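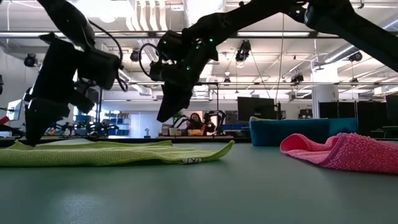

Away-goal ruling after an abandoned first leg

Posted by Hedard Supporters Desk

Our members seek clarification on a point of competition rules in the regional football cup. The first leg between Hedard and Wirkard was stopped after 12 minutes of the second half with a floodlight failure, the score standing at 1–1. The league office has ordered the match to be replayed in full in January. Do the goals and yellow cards from the abandoned match still count? One of our defenders received his third caution of the competition that evening and would otherwise miss the next fixture.

Zuster Referees Association

Where a full replay is ordered, the score of the abandoned match is set aside and the new match begins at 0–0. Goals scored in the first attempt are not carried over to the two-leg total, nor are they entered in the scoring records of the competition.

Cautions are treated separately. Under most regional cup rules, a yellow or red card remains on the player's record even when the match is not completed. Your defender should be regarded as suspended until the league office confirms otherwise in writing. The club secretary may request that confirmation, and should allow 4 working days for a reply.

Clubs should also check which players may take part. Some competitions limit the replay to players who were registered on the date of the original match – a signing made in the meantime would then be excluded.

Tang Athletic

We had the same thing two seasons ago. The card stood and our player sat out the replay. Tickets from the first night were accepted again, all 423 of them. Please ask your own league, as rules differ.

Last updated: 9 August 2025

Related items
Extra time and penalties in two-leg ties
Registering a goalkeeper on an emergency loan
Postponed matches: who pays the travel costs?
Appealing a red card in cup football

Contact the help desk | Copyright Wirkard Community Sports Help | Back to top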